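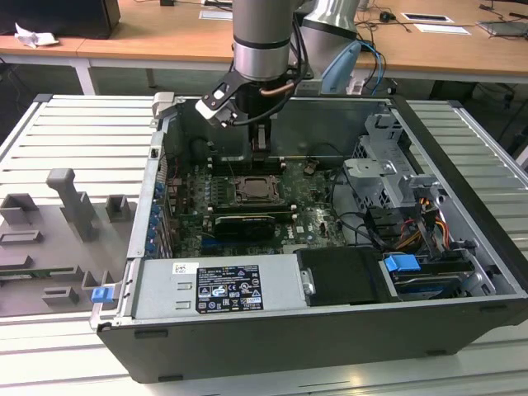

What the arms changed at our refurb shop

I've worked at Rodaslow for 9 years, and for most of that time my thumbs hurt. If you have ever pulled memory out of old office computers for a whole shift, you know the feeling (those little clips!). So I'm a bit of a fan of the robot cell we put in last September, and I've been meaning to write about it for ages.

We take in retired desktops from offices and schools. Some get fixed up and sold, and the rest are stripped for parts. The cell does part of the stripping. A tower goes in on its side with the panel already off, and the arm comes down from above to work around the memory slots. It sounds simple until you think about how many case designs there are. Latches in odd spots, power cables flopped over everything, a graphics card right where you'd like to put your hand.

The first batch was 400 towers from Pandamport, all the same model, and we picked them for that reason. Mixed pallets came later and they were rough! I spent a good two weeks mostly teaching the thing where to go, and restarting it, and teaching it again. The gray 3D-printed holders went through so many versions that we had a box of rejects under the bench. I loved it, though. I had never been asked to help design anything at work before.

Now to the people side, which is what my friends always ask about. We still have the same crew. What changed is the day. Two of us used to stand at the stripping bench from 7 until 3:30, and now we take turns running the cell, sorting what comes out and testing boards. Testing was always the job everyone wanted, and there's finally time for it. We also got a small raise for the cell training, after some back and forth.

It isn't all sunny. The bench was where we talked, and the testing room is quieter. One coworker misses the rhythm of the old job and still asks for the odd pallet to do by hand, and he gets it. Anything bent or rusty goes to him anyway.

By the end of spring the counter on the cell said 3,908 machines. I took cake in. Next up is a try at drives, starting with the cases that have the blue plastic handles, and I've already got a sketch for the holder.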